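The Two O'Clock Bottle
A short story
15 Nov 2021 | by the Dondcombe Story Page
Shares 50 | Comments 8

My brother said I would get bored by the third day, and by the third day I was dreaming in bottles.

The job had come through a woman at the clinic in Dondcombe. There was a company called Sakai that paid people to do ordinary things at home with a camera strapped to their foreheads. They had people folding shirts, people potting up seedlings, a man in Tasville who did nothing but open and close umbrellas. They were short of people making up baby feeds, and I was making up baby feeds all day and half the night anyway. I signed up standing in the queue with Mina asleep on my shoulder.

The headband arrived in a padded envelope with a sheet of rules. Keep both hands in view. Don't hurry. Don't talk to the camera. Do it the way you would do it if you were alone. I read that last one several times, because I had not been alone in my own kitchen since February, and I wasn't sure I remembered how I did anything.

Shota Sugawara rang on the first evening. He looked after the home recordings from an office in Stundport, and he had a wonderful way of asking about small things as if they were enormous.

"Which hand goes to the scoop?" he said.

I had to get up and go to the counter and pretend. "The right. No, hang on. The left, if the bottle's already in my right."

"And when is the bottle already in your right?"

I had no idea! I had made hundreds of the things and I had no idea. I stood there at the counter, grinning like a fool, picking up an invisible bottle over and over while he waited on the line.

"Don't work it out," he said. "Please don't. Just make the next one and send it."

So I made the next one and sent it. Then I made another, and I found I was looking at my own hands as though they had come to stay with us. The left one liked to rest flat on the granite while the right one did the clever part. It spread its fingers out and waited there. I had never given it permission to do that.

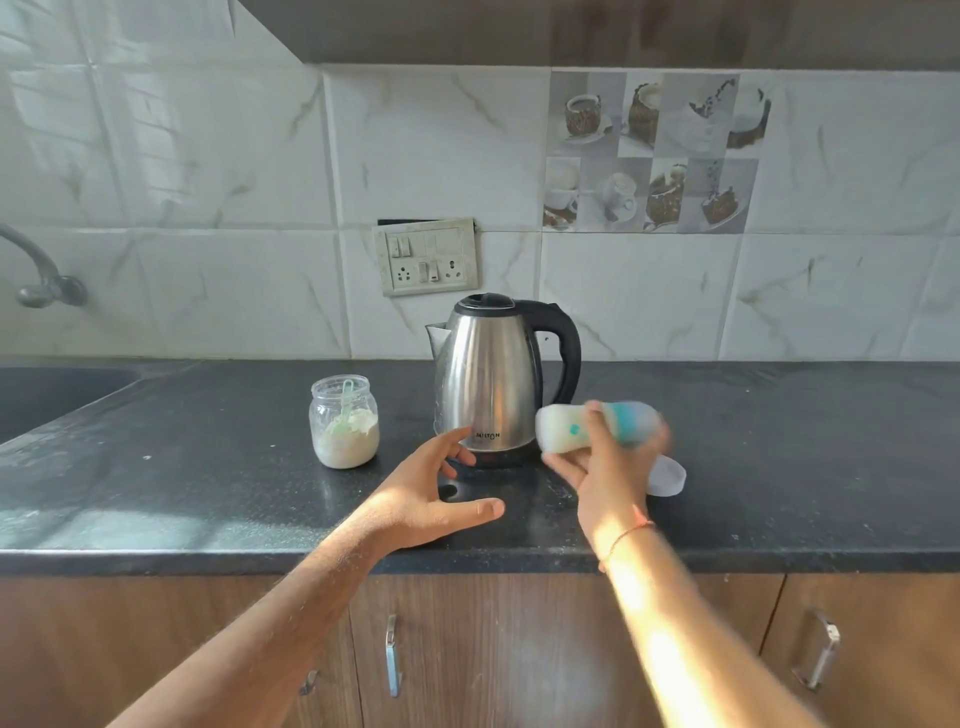
Left hand on the counter, bottle in the right.

By the end of the first week I had started to care about it rather too much. I learned where the sun came over the sink and what it did to my sleeves, so I rolled my sleeves up. I learned that if I leant too far forward the kettle filled everything and the jar vanished. I asked Shota whether I ought to wipe the counter between goes.

"Do you normally?"

"Not every time."

"Then not every time," he said, and I could hear him typing it down, delighted.

He sent me a little film one night, after I had pestered him. It was from the lab at Stundport: a pair of grey hands on long grey arms, reaching for a bottle on a bench. They had watched 1321 of our recordings by then, mine and everyone else's. The right hand got to the bottle, tipped it, righted it, tipped it again and knocked it on the floor. I watched it six times. I thought it was the best thing I had ever seen. I woke my wife to show her.

"It dropped it," said Leela.

"Yes, but look how it goes for it! Look at the thumb!"

She looked at the thumb. Then she looked at mine, which was holding the phone, and she said, "Oh, that's horrible," and laughed until she woke the baby.

It was two in the morning. I went down to make the feed and put the headband on without thinking, then took it off again because there was no sense recording in that light. And my hands would not go. I stood with the kettle starting to mutter and could not remember whether I had put in three scoops or four. For a fortnight I had been so careful to be natural that I had forgotten how. I tipped the lot down the sink and began again, counting out loud, and upstairs Mina told the whole street what she thought of me.

I confessed it to Shota the next day. I thought he might take me off the list.

"You threw one away?" he said. "And started again?"

"I lost count. You can't guess with a baby's feed."

"No, no. Of course not. But did you record it?"

"It was dark."

There was a long and sorrowful silence from Stundport.

"We have 200 people doing it right," he said at last. "I've got hardly any of someone changing their mind."

I hadn't thought of that. I'd been sending him only the good ones, you see – the tidy ones, where the lid went down flat and nothing got spilt. I had deleted the morning I dropped the scoop in the sink. I had deleted the one where I stopped halfway to listen for crying, both hands round the bottle, not moving at all for the length of a breath, and then carried on.

"That one," said Shota. "Could you do that one again?"

"I can't do it on purpose."

"No," he agreed. "But will you keep it, next time?"

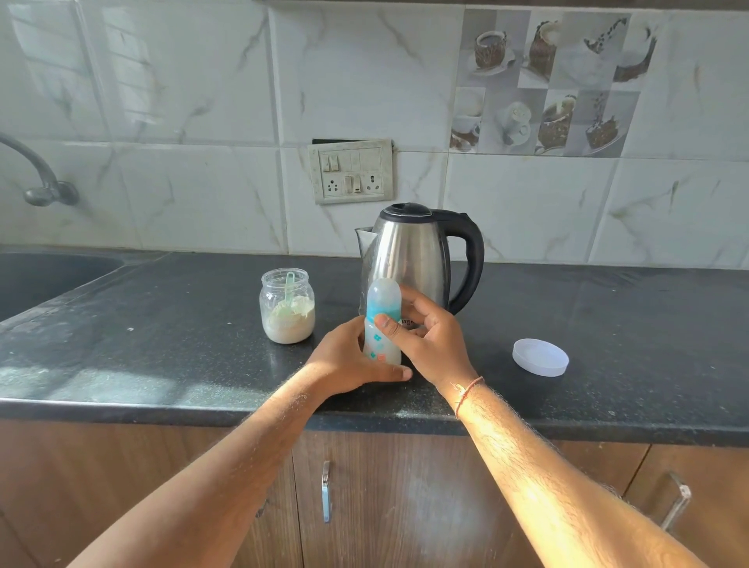
I kept everything after that. I kept the sneezes and the scoop that came up only half full and had to go back. I kept my mother's voice from the next room telling me I was doing it wrong, which Shota said they would have to take the sound off, though he let me know that he had listened to it first and that she had a point about the shaking.

When the count reached 2039 he sent another film. The same grey hands on the same bench, with a bottle and a jar in front of them. The right hand picked up the bottle, and this time it kept hold of it. It was slow, slower than I am even at two in the morning. And the left hand, with nothing to do, came down on the bench beside it and opened out its fingers and waited.

I shouted so loudly that Leela came running with her hair full of shampoo.

"What? What is it? Has it made one?"

"No, no, nowhere near. Look at the left!"

She bent over the phone, dripping on it. She watched the whole thing through. Then she wiped her eyes with the back of her wrist and played it again, and Mina, who was four feet away on the rug and had been quite content until then, worked out what time it was.

I put the kettle on.

Share this story | 50 shares | 8 comments

More recent stories
The Umbrella Man of Tasville
Last Bus to Dondcombe
My Aunt's Second Piano
A Room Over the Chip Shop
Salt, and Other Errands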